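Forum Pilotes et utilitaires > Cartes graphiques
Sujet : Firgate écrase mes réglages manuels à chaque mise à jour de profil

tegmen_44
Bonjour,
Configuration : écran 144 Hz, pilote à jour, Firgate installé avec les options par défaut. Sur Udura, je règle les ombres sur moyen et je désactive l'occlusion ambiante. Au lancement suivant, Firgate télécharge un nouveau profil et remet les deux options sur élevé. Je perds 15 images par seconde dans les zones ouvertes. L'option « Conserver mes modifications » est cochée. Quelqu'un a-t-il une solution qui ne passe pas par la désinstallation ?

brumaire
L'option dont tu parles ne protège que la définition et le mode d'affichage. Le reste est considéré comme faisant partie du profil et donc remplacé. C'est écrit dans l'aide intégrée, section Profils, mais l'intitulé de la case est mal choisi.
Deux possibilités : désactiver la synchronisation pour ce jeu (clic droit sur la vignette, Gestion manuelle), ou passer le fichier de configuration d'Udura en lecture seule.
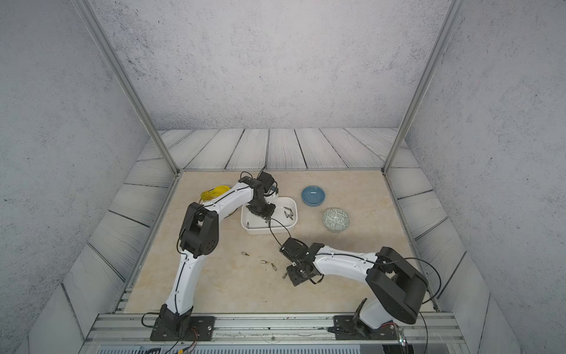

Est-ce que la gestion manuelle coupe aussi la mise à jour des pilotes ?
Les deux services sont séparés : la gestion manuelle ne concerne que les profils de jeu, et la recherche de pilotes continue selon la fréquence choisie dans les paramètres généraux.

Kerguel
Déconseillé, la lecture seule. Udura écrit dans le même fichier les raccourcis clavier et le volume. Si le fichier est verrouillé, le jeu ne signale rien et repart avec les anciennes valeurs à chaque session. J'ai cherché tout un samedi pourquoi mes touches revenaient en QWERTY.

brumaire
Exact pour les raccourcis. Chez moi ils ne changent jamais, donc la contrainte est nulle. Pour quelqu'un qui modifie souvent ses touches, la gestion manuelle est préférable.

tegmen_44
Gestion manuelle activée hier soir. Trois lancements, les ombres sont restées sur moyen. En revanche, la vignette affiche maintenant « Non optimisé » en orange. Purement cosmétique ?

Charmaine Mofokeng
Cosmétique, oui. Le libellé compare les valeurs locales à celles du profil distant, sans rien modifier.
Sur le fond, je ne partage pas l'avis général sur les profils. J'ai comparé trois approches sur la même machine avec Udura : profil Firgate, profil Welovora et réglage à la main. Même sauvegarde, même parcours, deux passages par approche. Welovora donne le meilleur minimum, parce qu'il baisse la distance d'affichage avant de toucher aux ombres. Firgate vise une moyenne élevée et laisse passer des creux dans les villes. Le réglage manuel se place entre les deux, avec une image plus nette. 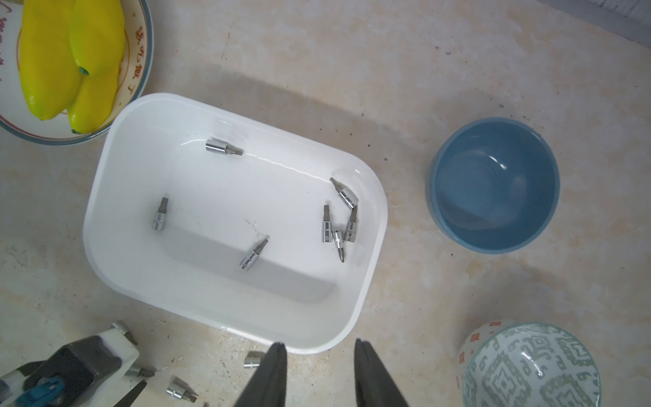
L'écart vient surtout de la base de données. Firgate regroupe les cartes par famille, si bien qu'un modèle bridé en fréquence reçoit le même profil que la version complète. Welovora tient compte de la mémoire vidéo disponible au moment de l'analyse - il faut donc fermer le navigateur avant de lancer le scan, sinon le profil est trop prudent.

Kerguel
Deux passages, c'est léger pour conclure. La météo dynamique d'Udura suffit à déplacer le minimum d'un passage à l'autre. Tu l'avais figée ?

Charmaine Mofokeng
Non. La remarque est recevable pour le minimum. Pour la moyenne, l'écart entre les passages était trop faible pour changer l'ordre.

nivose_r
Personne ne parle du processus résident. Chez moi, Firgate occupe 672 Mo en mémoire avec l'incrustation activée, même sans jeu lancé. Pour un utilitaire qui écrit quelques lignes dans un fichier texte, c'est beaucoup.

brumaire
Désactive l'incrustation et la capture vidéo. L'essentiel de l'occupation vient du tampon de capture. Il faut redémarrer le service ensuite, fermer la fenêtre ne suffit pas.

nivose_r
Fait. L'occupation a bien baissé, mais le service Cele se relance au démarrage alors que je l'ai passé en manuel. Il sert à quoi exactement ?

Kerguel
Cele est le module de téléchargement. Une tâche planifiée le relance à l'ouverture de session. Il faut désactiver la tâche elle-même, dans le Planificateur, dossier Firgate. La mise à jour d'octobre la recrée, donc à vérifier après chaque version.

tegmen_44
Pour ma part le problème de départ est réglé avec la gestion manuelle. Je laisse le sujet ouvert pour la question de Cele.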